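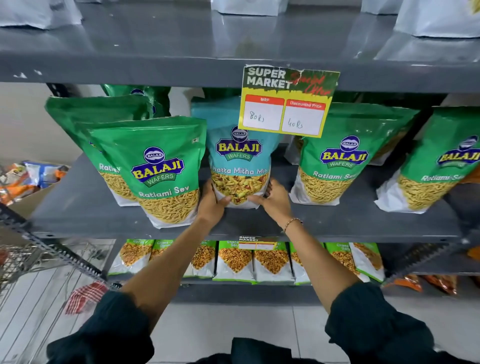
Shelf labels print the old price after the nightly update
By Marianna Szulc, July
Reading time: 2 min

Problem: since Friday the label printer in our shop gives the old price for part of the snack and dry food range. The till has the correct price. Customers see one price on the shelf and pay another, so we must correct it by hand at the counter.

Software is Oltis, the label module only. The product list has 467 lines and 29 of them are wrong.

What I tried first:
Restarted the printer and the office computer. No change.
Printed one label alone and not in a batch. The price was correct! In a batch it is wrong again.
Deleted the batch and made a new one with the same products. Wrong.

Reply from Waldemar Cieślak, 10:40
Please open Settings, then Label data, and tell me what is written next to "Source". Also please send the export file from the night.

Marianna, 11:15
Source is "Local copy". The export is attached. I looked inside and the new prices are there, so I think the file is good.

Waldemar, 11:50
Thank you, this helps. Batch printing reads the local copy, single printing asks the server. Your local copy stopped refreshing at line 56, where the product name has a quotation mark in it. Please remove the mark from the name, press Rebuild copy and wait until the bar is full — do not close the window.

Marianna, 12:30
Done. I printed the batch again and compared all 29 labels with the till. They agree. Jarosław Domański will check once more after the next nightly update, and I leave the ticket open until then.

Status: waiting for customer

Recent tickets
Scale does not send weight to till 2
Barcode too pale on small labels
User Rima Majali cannot log in after password change
Delivery note from Plulmont imported twice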